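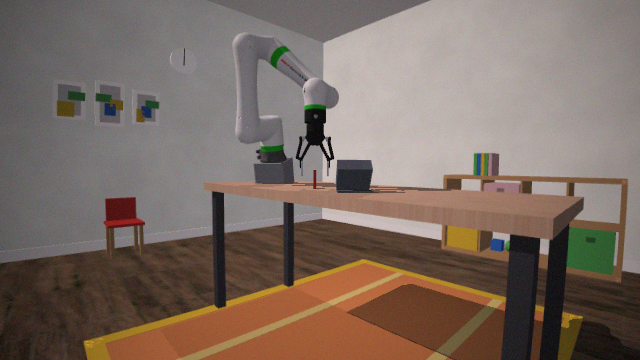
Fig. 1. Room view with the arm on its pedestal, gripper open above the red peg.

4. Setting up the pick task in Windovau

This section covers the peg task supplied with the Surnier simulation kit. It assumes that Windovau is installed and that you have loaded the Garnberg room as set out in section 3.

4.1 Loading the task

1. Open the Tasks menu and choose Peg.
2. Wait until the status bar reads Ready. The first load can take some 400 seconds on an older computer.
3. Press Home. The arm moves to its start pose.
4. Set the speed to 2. Higher speeds are locked until you have saved a first run.

Note: If the room loads without furniture, the scene pack is missing. Run the Wieser installer again and tick Scenes.

4.2 Lining up the gripper

Switch to the gripper view before you lower the arm, as the room view is a poor guide to side-to-side position. Use the arrow keys to move in small steps and Q and E to turn the wrist. Aim for the position shown, with the red block between the two pads and a small gap on each side. Go by the pads and ignore the shadows on the tabletop, which shift with the light setting.

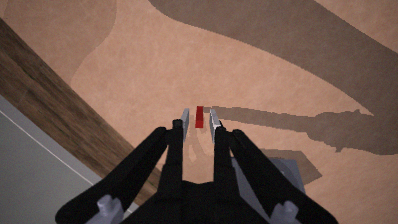
5. Press Down until the height readout shows 6 mm.
6. Check both gaps again and correct them if needed.
7. Press Close. Hold the key until the force bar stops moving.
8. Press Lift.

Caution: Do not turn the wrist while the fingers are closing. The run will be marked as failed and you will have to start again from step 3.

4.3 Changing the view

Three fixed views are stored on keys F1 to F3. You can change view at any time - the run is not paused. To look along the length of the table, press F3.

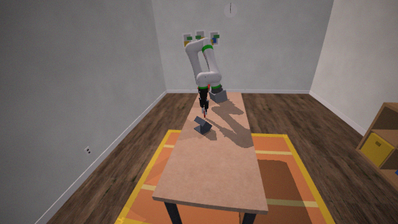 Fig. 3. View along the table, with the grey object in front of the gripper.

To store a view of your own, move the camera, hold Shift and press F4. Stored views are lost if you reset the room.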